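Cahier d'atelier, projet Sundness - septembre, reprise à 14 h

Suite de la tâche « ranger les bijoux ». Ce matin j'ai fait les démonstrations avec les deux pinces tenues à la main, cet après-midi Ewurabena Dankwa continue avec la même consigne. Je note ici ce que nous avons décidé, pour que les deux séries soient comparables.

Consigne : on part les deux pinces ouvertes, on descend lentement, on ferme, on attend un petit moment, puis on lève. Le bijou va dans le couvercle qui sert de plateau. Ne pas pousser l'objet sur le tissu avant de le prendre. J'ai fait cette faute plusieurs fois au début et il faut refaire ces passages.

Bilan du matin : 154 démonstrations enregistrées, 121 gardées après la relecture. Les autres sont rejetées, presque toujours pour un anneau qui glisse au moment de la fermeture. Avec les anneaux fins, l'angle du poignet compte beaucoup plus que la vitesse. Si les doigts arrivent un peu de travers, l'anneau tourne et se couche. Le script d'Ekatum ne signale pas ce cas, il regarde seulement si la pince est fermée. À demander chez eux.

J'ai essayé aussi de garder la main gauche immobile pendant que la droite travaille. C'est plus propre dans les trajectoires, mais plus fatigant pour l'épaule - il faut une pause toutes les 50 prises, pas plus tard.

État de la table pendant la série : l'anneau argenté à petite pierre carrée est debout entre les doigts de la pince, le noir est couché à gauche, le bracelet orange et les perles sont déjà dans le plateau. 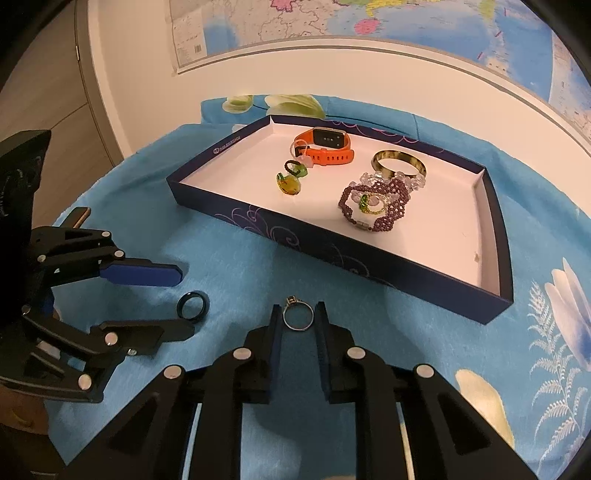

Naa Alhassan trouve que nos gestes sont trop réguliers : si la personne approche toujours du même côté, le modèle va apprendre ce côté et rien d'autre. Elle propose de changer la direction d'approche à chaque reprise, et de garder aussi quelques corrections en cours de geste, quand on rate et qu'on se rattrape.

Je suis d'accord pour la direction. Pour les corrections je suis moins sûr, je voudrais d'abord les mettre dans un dossier séparé et comparer les deux entraînements sur Mulura.

À faire :
- refaire 56 prises d'anneaux fins, approche variée
- vérifier le zéro de la pince gauche avant de commencer
- écrire à Ekatum pour la détection du glissement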